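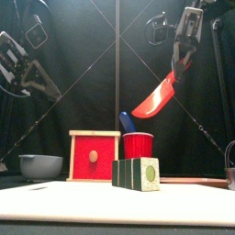
*A white tabletop with a few small objects on it, and a robot arm on either side.*

Thursday, December 22, 2022

I have been meaning to write up the winter clothing project before the year ends, and today is the last quiet day I will get.

For anyone new, I help with the Wuvus scheme in Ekirville. It gives coats, boots and school uniform to families who ask for them. There are no vouchers and no referral letter. People fill in one side of paper with sizes and a contact number, and we ring them when a bag is ready.

We made up 112 bags between the start of the school year and yesterday. Last winter it was fewer, but I don't have the exact number because the old notebook got damp and half the pages stuck together. This year everything is in a spreadsheet, and I have a copy at home as well.

Children's boots were the hardest thing to find. We get plenty of baby shoes, hardly worn, and almost nothing for ages seven to twelve, when they wear them until the soles go. In December we bought 35 pairs new with the grant money. That used up most of it. I would do the same again, although there was some disagreement over whether we should have kept more back for January.

The other change was opening in the evening. We used to open on weekday mornings only, which was no good to anyone on shifts at Favar or doing the school run on foot. Now there are two evening sessions a week. Some are very quiet. One wet night a single person came in, a dad collecting a blazer and a PE kit, and he stayed for a cup of tea. Other nights there is a queue to the door.

I was asked last month if we check people's income. We don't. It would take hours that we haven't got, and I think it would put off the people who find it hardest to ask. A few may take a coat they could have bought — I can live with that.

What we need for the new year:

- boots and waterproof shoes, children's size 9 and up
- grey or black school trousers, any age
- strong carrier bags with handles
- someone with a van, one Saturday a month

Please don't bring bedding or toys. We have no room for them, and the Yoshida hall on the other side of town takes both.

We are closed from tomorrow and open again on the first Tuesday after New Year. If you have filled in a form and not heard from us, your bag is on the list and we will ring when we are back. The answerphone stays on over the break, and I will be checking it every couple of days.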